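내구 레이스 팀 공장 방문기: 비르베리 레이싱 워크숍에 다녀와서

11월에 비르베리(Virberg)의 공장 견학 행사에 다녀왔다. 비르베리는 프로토타입 내구 레이스에 차량 4대를 내보내는 팀이고, 1년에 한 번 시즌이 끝난 뒤 팬클럽 회원에게 워크숍을 개방한다. 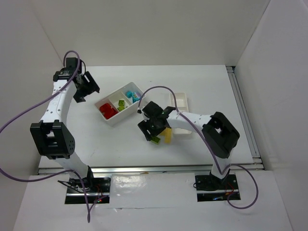
집합은 오전 9시 정문 앞이었다. 역에서 버스로 갈아타야 하는데 배차 간격이 길어서 차를 가져온 사람이 많았다. 주차장은 건물 뒤쪽에 있고 무료였다. 접수대에서 신분증을 확인하고 목걸이형 출입증을 받았다. 참가 인원은 모두 100명이었고 네 조로 나뉘어 움직였다. 나는 3조였다.

첫 순서는 조립동이었다. 시즌을 마친 차들이 차체 카울을 벗은 상태로 리프트 위에 올라가 있었다. 안내를 맡은 정비 담당자는 마지막 경기에서 돌아온 차부터 완전 분해에 들어간다고 했다. 변속기와 서스펜션 암은 주행 거리에 따라 교체 시점이 정해져 있고, 외관이 멀쩡해도 기한이 되면 폐기한다. 마지막 경기에서 1번 차가 달린 거리는 3340km였다고 한다. 같은 차가 중반까지 3위를 달리다가 새벽에 발전기를 교체하느라 순위를 잃은 일도 이야기해 주었다. 교체한 발전기는 작업대 위에 놓여 있었는데 생각보다 작았다.

다음은 복합소재실이다. 유리창 너머로만 볼 수 있었다. 카본 원단은 냉동고에 보관하고, 재단한 뒤 틀에 겹쳐 붙여 오토클레이브에 넣는다. 앞쪽 스플리터는 한 시즌에 소모량이 가장 많은 부품이라고 했다. 연석을 자주 밟는 서킷에서는 한 주말에 여러 장을 쓰기도 한다. 이 부품은 예전에 외부 업체인 바쿠스(Bakus)에서 전부 납품받았으나 지금은 절반 정도를 자체 제작한다. 질문 시간에 가격을 물어본 사람이 있었지만 답은 듣지 못했다.

점심은 구내식당에서 먹었다. 메뉴는 닭고기 카레와 미트볼 두 가지였고 참가비에 포함되어 있었다. 줄이 길어서 우리 조는 오후 일정이 조금 밀렸다. 식당 벽에는 역대 경기 포스터가 걸려 있다. 비가 많이 와서 세이프티카 뒤로만 달리다 끝난 해의 포스터도 있었는데, 그 경기를 현장에서 본 적이 있어 반가웠다.

오후에는 피트 작업 연습장을 봤다. 실제 피트와 같은 폭으로 바닥에 선을 그어 놓고 연습용 차체를 밀어 넣어 타이어를 교체한다. 급유가 끝나야 타이어 작업을 시작할 수 있는 규정에 맞춰 신호를 주고받는 순서까지 그대로 재현했다. 시범은 두 번 있었다. 첫 번째 시범에서는 오른쪽 뒷바퀴 너트가 한 번에 물리지 않아 시간이 더 걸렸고, 두 번째는 깔끔했다. 참가자도 휠건을 들어 볼 수 있었다. 꽤 무겁고 반동이 있어서 손목을 조심하라는 주의를 받았다.

시뮬레이터실은 촬영 금지였다. 드라이버는 없었고 엔지니어가 야간 주행 데이터를 화면에 띄워 설명했다. 데이터 분석 프로그램은 치도미스(Cidomis)라는 회사의 제품을 쓴다. 한 스틴트 동안 타이어 압력이 어떻게 변하는지, 저속 차량을 추월할 때 랩타임을 얼마나 잃는지를 그래프로 보여 주었다. 나는 이 설명이 하루 중 제일 재미있었다. 중계로는 순위만 보게 되는데, 교통량이 많은 구간에서 한 랩에 몇 초씩 잃는 일이 흔하다고 한다.

마지막으로 전시실에 들렀다. 팀이 처음으로 종합 우승을 한 차가 경기 직후의 오염을 그대로 둔 채 보존되어 있다. 앞유리에 벌레 자국이 남아 있고 문 아래쪽은 도장이 벗겨졌다. 그 옆은 들라미니(Dlamini) 섀시를 사서 쓰던 초창기 차다. 운전석이 무척 좁다.

기념품점은 오후 4시에 문을 닫는다. 우리 조는 전시실에서 늦게 나오는 바람에 10분밖에 시간이 없었다. 모자와 패치는 남아 있었고 티셔츠는 큰 치수가 품절이었다. 폐기된 카본 조각으로 만든 열쇠고리를 하나 샀다.

참고로 워크숍 안은 난방이 약해서 외투를 입고 다니는 편이 낫다. 계단이 많고 엘리베이터는 화물용뿐이다. 내년 신청은 팬클럽 홈페이지에서 여름에 받는다고 한다.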